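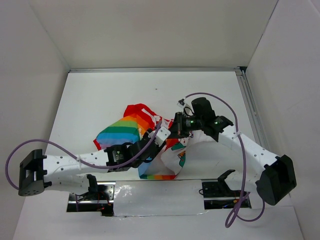 Towel folding at Zaltari, gallery page
Posted 12 August 2022

Zaltari sorts, folds and packs textiles for hotels, swimming pools and a few shops. Most of the folding is still done by hand at the long tables. Since December one station has been run with robot arms, and this page is for family members and new hires who have asked what that looks like. The pages on the wash floor and the loading dock are listed in the side menu.

The station

Two arms work over a white tabletop, one from each side. They handle printed and colored cloth, the pieces that used to go to whoever was newest on the line. White sheets still go through the flat ironer and never come here.

Necati Kurtuluş runs the station on the early shift. He folded by hand for 4 years before that. His day is now split between watching the arms, setting out cloth and pulling pieces that should not be folded at all, such as ones with a torn hem. He says his shoulders are better and his feet are the same. He also says he misses talking across the table, and the table has been moved closer to the hand line for that reason.

What changed on the shift

Nobody was let go when the station started. The 2 people who had been on colored goods moved to inspection and packing, which pays a little more and took some training. One of them asked to go back to hand folding after the summer rush and did.

Breaks used to be taken all at once. Now they are staggered so that someone from the line is always near the station. This was the least popular change and it is still being argued over. Nadine Nseir keeps the shift plan and takes suggestions in writing, in the box by the time clock.

The arms are slower than a practiced person on a plain towel. On a bad batch they are a lot slower, and the hand line picks up the rest. The goal for the late shift is 900 pieces across both lines, the same as before.

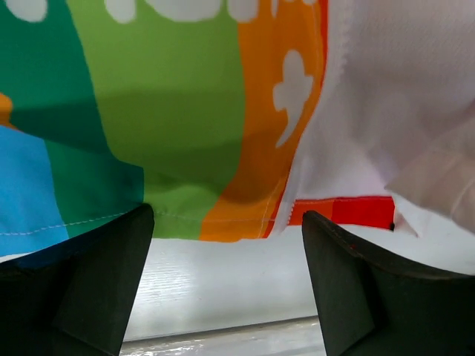 Bright prints are a good part of the work. Color bands, white shapes, a stitched hem - a person finds the hem by feel and hardly looks. At the station it has to be found each time, and a hem with a fold lying over it can take several tries. Necati has learned which pieces to smooth out first and which to leave alone. There was no written guide for that, so he and Nadine made one. It is taped up inside the supply cabinet and gets corrected in pen.

Hand folders check their own work as they go. For station pieces the check is a separate job, done at the packing table, and anything crooked goes in the gray tub to be refolded.

Tours

Family tours of the folding room go through Nadine Nseir at extension 397. Closed shoes, please, and long hair tied back - that applies at the hand tables too.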